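Sirkari sells practice time on simulated robot arms to small firms that want to try a sorting job before they buy any hardware. Its founder used to fit conveyor lines and started the service after a customer, Egger, asked for a trial that nobody could afford to build. "They wanted to know if an arm could do the job," he says. "Setting up a real one for a week would have cost more than the answer was worth."

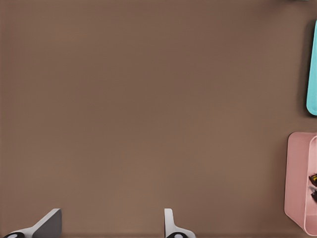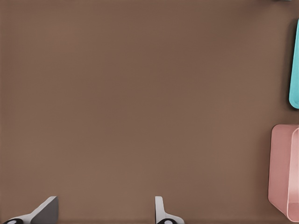 Pricing is the first thing most callers ask about. The basic plan is £19 an hour, and a block booking costs £2,465 for the quarter. Customers choose from a list of ready-made tabletop jobs, and the view they work from is the one by the gripper, with the two fingers at the bottom and the pink container over to the right below something teal. "People find that view hard at first," the founder says. "You have to learn where the fingers are before you go near anything."

He is open about what is missing. Soft goods are poor, and the link to Lomanano controllers is still being tested. A bakery supplier in Stulau gave up in March after two sessions. "They needed bags, and we can't do bags well. I gave them the money back."

The next version will let customers load their own containers. He has 114 requests for it on his list and expects to start with the plain boxes.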